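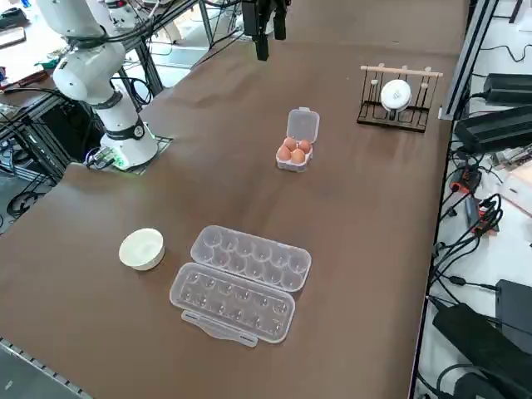
Ragnvald Vik respondería que el plástico transparente protege igual que el cartón, y en la tienda Caputo me dijeron lo mismo. No me lo creo del todo. Compro los huevos morenos de cuatro en cuatro, en el envase pequeño con bisagra, y tengo guardado uno grande, de doce, vacío. ¿Tiene sentido ir pasándolos al grande según compro, o es mejor dejarlos en el suyo? He leído que cambiarlos de envase «los estropea», sin que nadie explique cómo. Tampoco sé si el grande se puede lavar.

Fanosero

**Grorker**

Yo los cambio siempre y nunca ha pasado nada. El de doce ocupa menos en la nevera que tres de cuatro. Lávalo con agua caliente y listo.

**Tharun Salian**

Lo de «nunca ha pasado nada» no me convence como prueba. Lo que puede ocurrir es más aburrido: al moverlos se te raja uno y no lo ves, y además pierdes la fecha, que suele ir impresa en el envase y no siempre en la cáscara. Si juntas tres compras en la misma bandeja, a la semana ya no sabes cuál es cuál.

Si aun así quieres usar el grande:

- Llénalo de izquierda a derecha y gasta siempre por el mismo lado.
- Apunta la fecha en una tira de cinta, en la tapa.
- No laves los huevos.

En cuanto a lavar el envase, con agua muy caliente ese plástico fino se deforma y luego la pestaña no cierra. Yo lo tiraría al contenedor en cuanto se manche. Por 30 céntimos que te ahorras en no sé qué huevera de Flivstead, tampoco me complicaría.

**Grorker**

El mío cierra perfectamente.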